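Workshop Tips: Marking Out and Looking After a Carpeted Work Floor

Updated June 2003

Most small workshops end up in a room that was built as an office. You get low-pile carpet, metal tables and no drains. The notes below cover floor tape, tables and the smooth, shiny items that tend to get put down on the floor and forgotten. They were written for the Gavora building but apply to any room with the same kind of floor.

Before you mark anything

Vacuum twice, the second time across the direction of the first. Tape holds to fibers, and if the fibers are full of grit it will lift at the corners within a week. Leave the carpet alone for 20 minutes after vacuuming so the dust in the air can settle, then go over the tape lines once more with the narrow nozzle.

Pick up everything first, including the long round items. Anything with a smooth, glossy surface will roll on short carpet if it gets a nudge, and it always stops under a table.
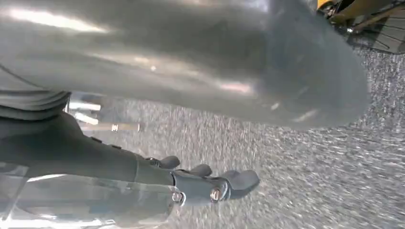

Smooth gray item close up, with carpet below.

Wipe smooth pieces with a damp cloth and dry them before they go back on the shelf. Carpet lint clings to a shiny surface, more so in winter when the air is dry. Window cleaner with ammonia can cloud clear plastic. Dish soap and water will do.

Laying out floor squares

Yellow tape shows up best on gray carpet. White looks dirty by the end of the first month, and blue disappears into the flecks.

Cut a piece of stiff cardboard to the size of the square you want. Ours is 26 inches on a side. Lay it down, run the tape along all four edges, and lift the cardboard straight up. Butt the ends at the corners or overlap them, but do all the corners the same way.

Press the tape down with the back of a spoon or a wallpaper roller. Shoes don't press evenly.

Keep the squares out in the open floor, clear of the table legs. If a leg stands on the tape, the line tears the first time the table is moved. Two squares on the same stretch of floor should have a walking gap between them.

A square that is not in use stays empty. Once one box is parked in it there will be six.

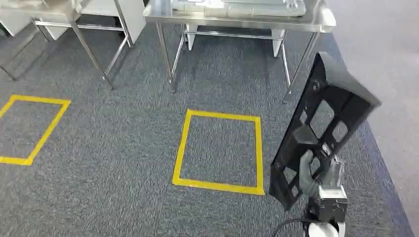 Steel tables on carpet

Stainless tops are easy to keep up. Wipe with the grain, rinse the cloth, wipe again – then dry. Most of the streaks people complain about are soap that was never rinsed off. Look along the top from one end, toward the light, and you will see what you missed.

Thin legs dent carpet. Shift each table 2 inches to one side every September and brush up the old dents with a stiff brush. For a stubborn one, hold a steam iron just above the carpet for a few seconds and brush again. Don't let the iron touch, as many office carpets are nylon and will melt.

If the table has a lower rail, dust it. It collects more than the top does.

Flat trays can stay on the table. Round things should go in a rack or a shallow bin, or at least against a strip of wood clamped to the edge.

Clear and cloudy plastic

See-through gray plastic hides scratches and smudges until light runs along its length. Turn the piece slowly under a lamp. Smudges wipe off and scratches don't, so wipe before you decide to throw something out.
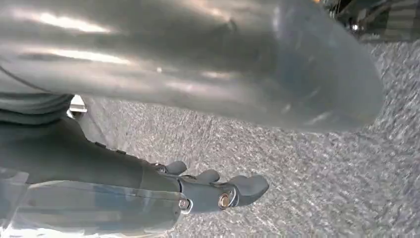
Naltlow Workshop Club – Floor and Bench Team

Store long pieces lying down, with the heavier ones at the bottom of the bin. Old towels between layers are enough padding. Avoid newspaper, as the ink comes off on light-colored plastic.

Taking tape up again

Pull slowly and low, back over itself. If it leaves glue behind, dab with rubbing alcohol on a white rag and work from the outside in. Try a hidden corner first. The carpet in the Skov room lost some color this way and the Lurkar room had no trouble at all.

Used tape goes in the trash. Full rolls are on the second shelf, under stock number 772.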